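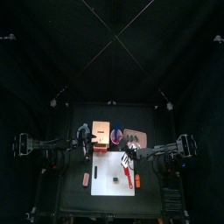

Test cell, right gripper on the spatula. Log replay build, November branch.

The last post ended with the planner passing every offline check and then stalling on the bench. I have since found the cause, and it was in the tooling around the planner.

Background for anyone who skipped that one. Two arms share a table. Each runs its own joint controller, and a single process called Rindow hands both of them time-stamped waypoints. Perception comes from a fixed camera. Stondix turns the images into object poses, and Haverford is the store that keeps the latest pose for each object so the planner can read it without blocking.

The stall only showed up when one arm was already holding something. With the right gripper closed on the red spatula, the planner would ask for a path for the left arm and get nothing back until the timeout, which is set to 2,000 ms. With both grippers open, the same request returned normally.

My first guess was the collision model. A held tool gets attached to the gripper link as extra geometry, and a spatula is long enough to sweep across a good part of the white board. I swapped the mesh for a capsule, then for a single box. No change in either case, so I put the mesh back.

Second guess was pose jitter. The slotted head is white and so is the board under it, and the segmentation edge wanders there. I froze the pose at grasp time and replayed. Still stalled.

What finally showed it was dumping the lock trace from Haverford. When an object is attached, its entry is supposed to move from the table list to the held list in one transaction. The code did it in two, and the reader could land between them. The planner then saw the spatula in neither list, treated the snapshot as stale, and asked for a fresh one. The retry used the old snapshot ID, so it could never succeed. In the log I replayed, there were 1,475 retries before the timeout.

The fix was small. Attach and detach are now one call, and a retry always takes a new ID. I also added a check in Ustex, the replay runner, that fails if any known object is missing from both lists at any tick. It costs very little and I should have written it first.

Replay now passes on all 4 saved logs. I have not yet tried a handover between arms, where an object goes from held to held and never touches the table list. The new call covers it on paper. The detach callback still fires before the second gripper reports closed, though, and I don't like that ordering.

Still open:
Timeout should be set per request. It is global now.
Lock trace is off by default and needs a flag.
Ustex prints ticks, the planner prints milliseconds. Pick one.

Posted 31 October 2024
Filed under: planning, tooling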